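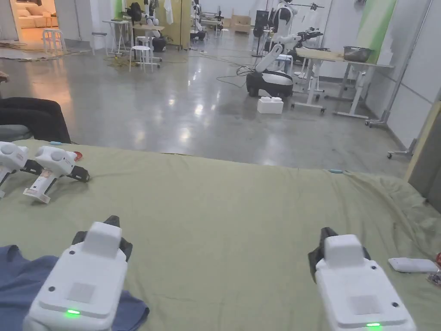
Green cloth with dark blue cloth at lower left. Photo: Géza Bíró

Clemura – progress report to Hirbridge Games Fund
1/14/26
Prepared by Alfie Hebden, Leltley

Build status
The handheld build now runs from the title menu to the end of chapter two without a forced restart. Load time between the harbor and mine maps is still over target. The save format was changed in this period, so test saves from earlier builds will not open.

Testing
The closed test had 300 players, who filed 2,648 reports. Nearly half were duplicates of one audio fault in the mine elevator, fixed in the current branch. Two crash bugs remain open. Both occur when a second controller is connected during a cutscene.

Localization
Hungarian and German text is in. Line breaks in the German shop menu need manual work – the font has no narrow variant.

Schedule and spending
Console submission stays in May. The music line is underspent, as the final invoice from Kordestani has not arrived. We request approval to carry that amount into the next period.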